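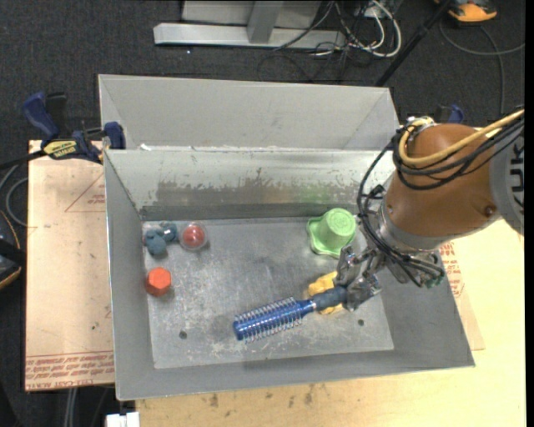
# Plovitora Two-Bin Picking Kit

I've been selling (and using, daily!) the Plovitora kit since February, and it's still the thing I point people to when they want to start gathering grasp examples without spending a whole season building fixtures. You get two gray metal bins with sloped walls, a pair of bar clamps, a bag of mixed objects and our recording software, Kong. You bring the arm and the table.

The job is simple enough. The arm picks something out of one bin and drops it in the other, and when the first bin runs low it goes back the other way. Kong saves every try, good or bad, and please do keep the bad ones – my first model got a lot better once I stopped throwing out the misses.

## What's in the object bag

The bag has 40 items, and I picked them to be annoying. Round hairbrushes are my favorite (all those bristles, and a handle that wants to be grabbed at an angle), but there are also clear balls with something colored inside, chunky hexagonal blocks and small lumpy toys. I load five or six at a time. More than that and the arm spends its day digging.

## How fast it goes

On my bench I get 525 tries in a normal working day. The best day so far was a Tuesday, left running into the evening, and that one hit 1,620! Your arm and your planner will change those numbers a lot.

## Setting up

- Set the bins edge to edge and clamp the rims together.
- Let the arm touch all four corners of each bin floor, then save the heights in Kong.
- Run 30 slow picks before you turn the speed up.
- Keep the arm cables slack enough for a full wrist turn.

The bins scuff. Mine look pretty rough by now and I like having that in the data, shiny spots and all. If you want clean floors, Skollberg liners fit and are sold separately.

Kits ship from our Godberg shop, with spare clamps and refill bags on the parts page.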